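**Tema: Dedos rígidos vs. ventosa vs. blandos para galletas – mis primeras pruebas**

**hauke_petersen**
2 de noviembre de 2022

¡Hola a todos! Por fin tengo montado el gripper Endarik en el brazo y llevo la tarde entera agarrando galletas como un crío. Venía de la ventosa Seidel y la diferencia me tiene encantado. Con la ventosa, las de superficie azucarada me perdían vacío cada dos por tres, porque el grano no deja sellar el labio. Con los dos dedos negros eso ya no importa: entras por los lados, cierras despacito y arriba.

Estoy trabajando sobre mármol pulido, que es lo que tengo en el obrador, y con la cámara en la muñeca. Fuerza al mínimo, velocidad de cierre al 22 %. Las de contorno ondulado me daban bastante miedo – los lóbulos parecen hechos para partirse – pero los dedos en V se apoyan en los costados y dejan libre la parte de arriba.
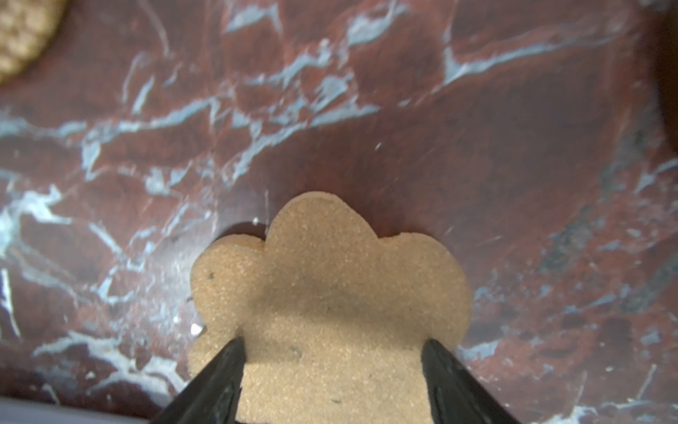

Lo que todavía no domino es la altura de entrada. Si bajo demasiado, las puntas rozan la piedra y el controlador me salta con error de par. Si me quedo corto, la galleta bascula. Ahora mismo uso un margen de 2 mm y voy tirando. ¿Alguien lo hace por contacto en vez de por altura fija?

---

**imke_d**

¡Qué chulada! Yo probé los dedos blandos de Plirano en mayo y para masa quebrada me quedo con ellos sin pensarlo. Los rígidos marcan el borde, sobre todo en piezas recién horneadas. ¿Has mirado los cantos con lupa después de soltar?

---

**lefteris_g**

No estoy de acuerdo con Imke. Los blandos van bien hasta que se llenan de azúcar, y entonces resbalan que da gusto. Yo limpiaba los míos cada 38 ciclos y acabé volviendo a los rígidos con una lámina fina de silicona. Hauke, prueba eso antes de gastarte nada.

Otra cosa: ese mármol rojizo con vetas claras y brillo le va a dar guerra a la cámara. A mí la segmentación por color me confundía las vetas con migas. Luz difusa y listo.

---

**imke_d**

@lefteris_g Resbalan si no los lavas, claro :) Con agua tibia entre tandas yo no tuve ese problema. Y la silicona también se ensucia, ¿eh?

---

**hauke_petersen**

Imke, sin lupa no veo marcas, pero las mías están frías del todo. Con las recién horneadas no me he atrevido. Lo de la silicona me lo apunto para mañana, tengo un retal por el taller.

Lefteris, con la cámara tienes razón, me detecta «galletas» donde solo hay veta. He empezado a filtrar por tamaño y mejora bastante, aunque los reflejos siguen ahí.

---

**wiremu_h**

Para la altura: baja hasta contacto con fuerza limitada y luego sube el margen que quieras. En mi Brandex lo hago en cada agarre, y son 2000 agarres sin rozar la mesa. Es más lento, eso sí. Si vas justo de ciclo, toca la mesa una vez al principio de cada bandeja y guarda el valor.

---

**lefteris_g**

Una vez por bandeja me parece poco si la superficie no está nivelada. Yo tocaría en las cuatro esquinas y ajustaría un plano.

---

**hauke_petersen**

¡Me gusta lo del plano! Mi mármol seguro que tiene caída hacia un lado. Lo monto esta noche y os subo los valores de par, con silicona y sin ella. Imke, si me dices qué dureza tenían tus dedos de Plirano, los meto también en la tabla.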